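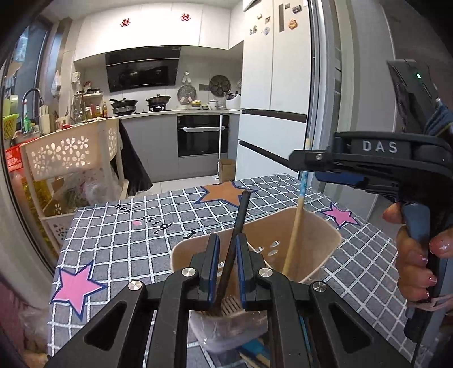

Software engineer, manipulation planning (Lerberg, full time)

Oken is looking for someone who doesn't believe demo videos. We write the planning and control software that turns hand-held gripper recordings into motions an arm can repeat. Our archive holds 2114 recordings of kitchen table work. Of these, 658 pass our own replay check, and we suspect the check is too kind.

You would own that check. Expect to spend the first months on dull things: clock drift between two grippers, finger width readings that disagree with the pictures, and a planner called Rennie that reports success far too readily. Renato Samonte wrote most of it and will happily show you where it lies.

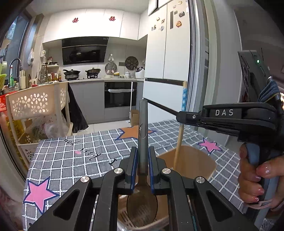
Two-gripper table work: a spoon held upright in the jaws.

You'll need good C++ or Python, some geometry, and the patience to read logs. A doctorate is fine — so is none. We don't want to hear that a bigger model will sort it out, unless you bring numbers from a table you haven't tuned for.

We can't promise that the method scales. Our partner Ponmont thinks it does; half of the team has doubts, and you may join either side.

Contract: two years, 30 days of leave, one day a week from home.

To apply, send a CV and one page on a result of yours that failed to hold up to Teodoro Aquino, quoting reference 988. No cover letter. Closing date: 11/11/2022. Interviews include a paid half day with our code.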